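Totberg Automation Forum
Board: Teaching by Demonstration
Thread: Folding task – hand guiding or remote control for the first set of demonstrations? 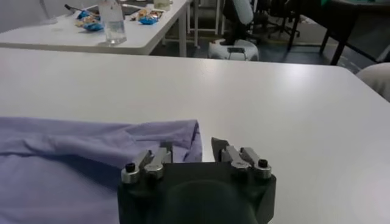 Posted by c_goodall, 9:40 a.m.

I would be grateful for the advice of members who have taught cloth handling to a two-finger gripper. Our section at Mapplebeck has been asked to prepare a set of 60 demonstrations of a single garment fold, performed on a white table under ordinary office lighting. The garment is light purple and soft, and it wrinkles readily. The demonstrations are to be used for training and must therefore be consistent in their start and end positions.

The arm may be taught in either of two ways. The operator may hold the arm and move it through the fold directly, or may sit at a separate station and drive it by remote control. The written procedure we inherited permits both and expresses no preference. I have completed 18 demonstrations by remote control and I am not satisfied with them. The approach to the cloth is acceptable. The difficulty arises at the moment of the grasp, when the fingers must close on one layer and I find that I have taken two.

I should like to know whether others would start again by hand guiding or continue as we are.

Clive Goodall
Mapplebeck

14 replies · 3 shares

----

Posted by fairclough_c, 10:15 a.m.

Mr. Goodall, I would recommend that you change to hand guiding for this task. When the operator's hand is on the arm, the operator feels the table. A fingertip that has touched down too hard is noticed at once and corrected. At a remote station without force feedback, the same error is seen only when the cloth begins to bunch, and by then the demonstration is already spoiled.

Our group taught a towel fold by both methods last December. The hand-guided set required fewer repeats, and new operators were comfortable with it after one morning.

Chelsea Fairclough

----

Posted by r_pickering, 10:52 a.m.

I must respectfully disagree with Ms. Fairclough. Hand guiding places the operator's arm and sleeve in view of the wrist camera for a good part of the motion. The robot will have no such arm beside it when it performs the task alone. We discarded 40 demonstrations at Riton for precisely this reason, after the trained system had behaved well in replay and poorly on the table.

Remote control is slower to learn, but what the camera records is what the robot will later see. I would keep the 18 demonstrations under review and not discard them until the cause of the double grasp is established. Has the gripper opening been checked? If the fingers begin very wide, they travel a long way during closing and push the cloth ahead of them. A ridge forms, and the second layer is then easily gathered up with the first.

Roland Pickering
Riton

----

Posted by c_goodall, 11:20 a.m.

I thank both members. The fingers are opened wide before each approach, as the procedure directs. I had not considered that the instruction might have been written for rigid objects. It was in fact carried over from a cup placement task.

----

Posted by fairclough_c, 11:34 a.m.

Mr. Pickering's point about the sleeve is accepted, although it depends on where the operator stands. Our operators were positioned behind the elbow of the arm and held it above the wrist. A review of the recordings found a hand in view only at the beginning and end, and those portions were trimmed.

I would also observe that remote control has its own fault. Operators pause. They stop above the cloth to judge depth from the screen, and the robot then learns to stop above the cloth.

----

Posted by shengli_luo, 1:05 p.m.

Both problems described here are familiar to us. May I suggest the following for a soft garment on a smooth table:

1. Set the opening to slightly more than the width of the ridge you intend to grasp, and record this value with the demonstration.
2. Approach the folded edge from the side where it is raised.
3. Touch the table lightly with one finger before closing the other.
4. If the operator pauses for longer than 2 seconds, mark the demonstration for review.

With regard to the method, we use remote control for the full set and hand guiding for training the operators themselves. A person who has felt the fold through the arm drives it better from the station afterward.

Shengli Luo

----

Posted by r_pickering, 1:31 p.m.

I support Mr. Luo's third item in particular. I am less certain of the fourth. A short pause before contact may be correct behavior with cloth, and I would not wish operators to be hurried.

----

Posted by l_kettle (moderator), 2:10 p.m.

Members are reminded that the Gredum guidance on mixed demonstration sets is available in the document library. It asks that hand-guided and remote demonstrations be labeled separately, even where they show the same task. It takes no position on which is to be preferred.

Leanne Kettle

----

Posted by c_goodall, 4:45 p.m.

I have reduced the opening and repeated the grasp this afternoon under remote control. The first few attempts took a single layer. One did not. I shall follow Mr. Luo's arrangement for operator training and begin the set of 60 again, with the earlier demonstrations kept under a separate label. Ms. Fairclough's remark on pauses has been passed to the operators.

----

Comments (3)

bench_four: We have the same cup placement procedure and the same wide opening. It will be amended.

fairclough_c: I remain of the view that hand guiding would have been quicker.

tmw_lab: Could the value for the opening be posted once it is settled?

Related threads
Labeling failed grasps in a training set
Reflections on white tabletops and the wrist camera
Operator fatigue at the remote station
Fingertip pads for thin cloth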